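Planning for a folding helper: what to sort out before you spend

Part of the Drindley household tips pages. Updated December 23, 2021

Machines that fold washing are starting to come up in conversation among people who run holiday lets, small laundries and shared houses. Most of the money goes on things other than the machine, so it pays to do the planning on paper first.

1. Write down what you fold

Keep a list for a fortnight. Put flat things (towels, pillowcases, tea towels) in one column and shaped things (shirts, leggings, anything with a hood) in the other. A machine quoted for flat linen may not be meant for sleeves at all, and the price between the two can be very different. Our own list for October came to 265 items, and nearly half were T-shirts.

2. Time the job by hand

Use the timer on your phone and fold as you normally would. Include the walk from the dryer and the putting away. If the folding itself is only a small part of the total, a trolley or a better shelf will save you more than a machine will.

3. Plan the surface before the arms

Two grippers working on one garment need clear space on both sides of it as well as the space the garment takes up. Measure a shirt laid out sideways, then add room at each end. A bed will do for trying things out, but a fixed table at waist height is easier on whoever is standing there. Choose a plain cover in a colour unlike most of your washing.

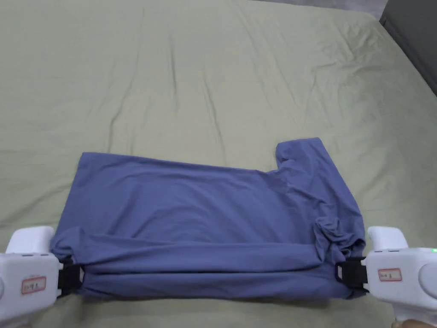 A blue T-shirt held at both ends, with the lower part doubled over, on a green fitted sheet.

Smooth the cover before you start. Creases in the cloth underneath make it harder to judge whether the shirt is lying flat.

4. Ask for hand-held tools first

Some suppliers will hire out grippers that a person holds, one in each hand. They cost far less than arms and show you quickly which of your items are awkward to grip. Pranik and Lobo both quote for these by the week. Ask whether chargers and spare jaw pads are included, and get the answer in writing.

5. Budget for the room

Draw the room to scale and mark doors, sockets and anything hanging from the ceiling. Then add storage. Packaging has to be kept in case of a return, and transport cases are bulky — allow a stretch of wall for them. If people will be at desks in the same room, keep a clear walkway between their chairs and the folding area, and put the work surface where nobody has to squeeze past it. 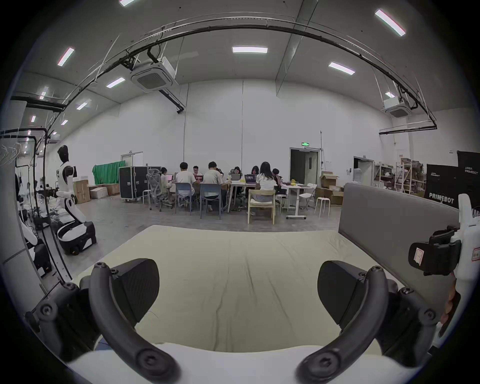
6. Put these on the quote

Delivery to the room, and who carries it up any stairs.
Setting up, with the number of visits included.
Training for at least 2 people, so that holidays are covered.
Replacement pads, belts and screws for the first year.
Collection at the end of a hire.

Droltlow's quote left out the first and last of these, and together they added 17 per cent to the price.

7. Leave some money unspent

Hold back enough to hire for another month. You may want a different table or a second set of pads once the work is under way, and both are easier to choose after a few weeks of real washing.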